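Butcher-Block Tops: Frequently Asked Questions

Purngate Worktops – Care, Fitting and Repair

These answers cover solid wood tops used as tables and benches. For painted or laminated tops, see the Trindow pages.

What is a butcher-block top made of?

Strips of solid wood glued side by side under pressure. Most of our tops are edge-grain, meaning the long narrow edge of each strip faces up. End-grain tops, where the cut ends face up, are made to order and need more oil.

Why are the strips different lengths?

Short strips are joined end to end to make a full row, and the joints are staggered from one row to the next. A joint that lines up with its neighbor makes a weak line across the top. Staggered joints spread the load. We reject a top if two joints in adjoining rows fall closer together than the width of 3 strips.

The colors vary a lot from strip to strip. Is this a fault?

No. Sapwood is lighter than heartwood, and boards from different trees take oil differently. A single top can run from pale beige through honey to medium brown. If you need a narrow range, ask for selected stock when you order. Selected stock costs more and cannot be matched exactly to an older top.

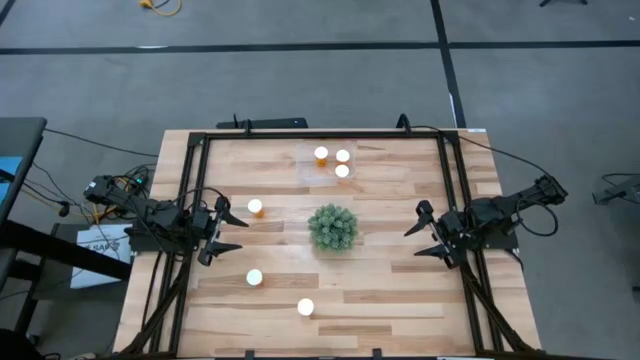

Color also shifts after fitting. Light woods darken with daylight, and the change is fastest in the first few months. Move anything that stays in one place on the surface now and then during that period, or it will leave a lighter patch. The patch fades once it is uncovered, but a large one can take a full summer.

Which oil should I use?

A hard-wax oil for general work surfaces, plain mineral oil for surfaces that touch food. Do not mix the two. Hard-wax oil will not bond over mineral oil, and the top has to be sanded back before you can change over. We supply item 956, a clear hard-wax oil, in small and large cans. Zestex cleaner may be used between coats once the surface has cured.

How many coats does a new top need?

Three on the upper face and three on the underside. The underside is often skipped, and this is the usual cause of cupping in new tops. Oil the end edges at the same time. Cut edges and screw holes take in more moisture than the face does and should be given oil until they stop absorbing it.

How should the top be fixed to a metal frame?

Through slotted holes or with slotted brackets, using round-head screws and washers. Wood moves across the grain as humidity changes, and steel does not follow it. Place a fixed screw at the center of the width and slotted fixings toward the front and back. Tighten the slotted fixings until the washer grips, then back them off a quarter turn. Never glue the top to the frame.

Can I clamp things to the edge?

Yes, with pads under the clamp jaws. Bare steel jaws will bruise the wood. For clamps that stay on for weeks, check the pads on occasion – some rubber compounds stain oiled wood, and the stain goes deep. Cork and felt are safe.

There is a gap between two strips. What should I do?

Measure it first. A hairline gap that opens in December with the heating on and closes again by spring needs no action beyond a fresh coat of oil. A gap that takes a business card at any time of year is a failed glue line and should be reported to us. Do not fill it with wax or putty before we have looked at it, as filler keeps new glue from holding.

How do I remove a sticky label?

Warm it with a hair dryer on the low setting and peel it back slowly along the grain. Rub off any residue with a cloth and a little mineral spirits, then wipe dry and re-oil that spot. Test the mineral spirits on the underside first. Avoid metal scrapers.

How do I repair a scratch or burn?

Sand with the grain using 120 grit, then 180. Extend the sanded area well past the mark so that no hollow is left, and feather it out. Remove all dust and apply three thin coats. A deep burn may need a router and a patch strip – our repair shop at Eskildsen does this work.

Can the top be turned over?

Yes, if the underside was sanded at the factory. Tops with a stamp on the underside are sanded on one face only and should be sent to the shop for planing before use.

Who do I contact about a claim?

Write to Žofie Jurčo in the service office. Give the order number, the room humidity if known, and the type of oil applied.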